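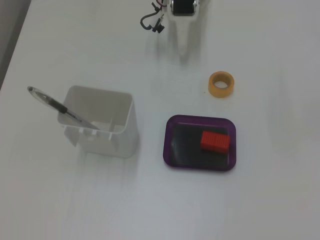 The clear desk has been promised to the American worker every February for as long as there have been magazines to promise it. I have tried it. I once got mine down to a lamp and a feeling of dread, and by four in the afternoon I was opening a package with my teeth. So I've come around to the view of Rekha Devadiga, who runs the tidy-desk workshops at Jarura and lets people keep a few things out: a roll of masking tape, a pen in a white plastic container, a purple tray for whatever is in play. Everything else goes in a drawer, where it can think about what it's done.

Her rule on tape is strict. It lies flat. Stood on edge, it will leave, and it will leave during a phone call.

The pen is harder. Devadiga allows one, and people argue. Tharun Panicker, an accountant, arrived at her workshop with 11 and went home with 2, the second smuggled in a sock. He had also spent $215 on a Kolář desk organizer with a slot for stamps. He does not mail things.

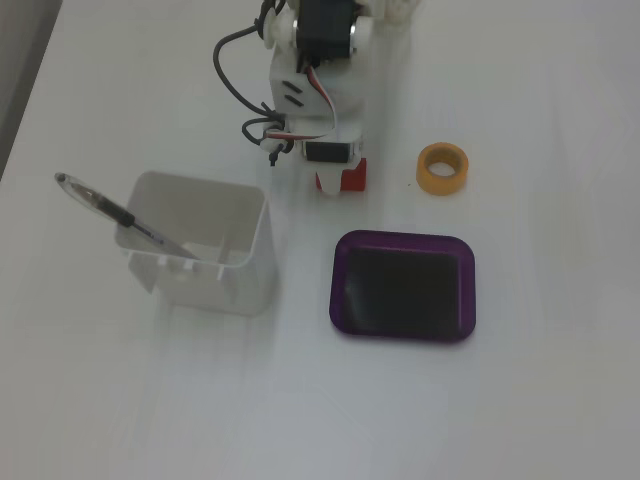 One pen, one container, and the tape lying flat on the right.

I asked Devadiga what she had against a nice mug. Mugs fill up, she said. First it's pens, then a ruler, then the dead highlighter you're keeping out of loyalty. A plastic tub with a divider in it at least makes you choose a side.

I've kept to her system for 2 weeks now. The tape is where I left it – a first in this house – and the pen still works. The drawer no longer closes.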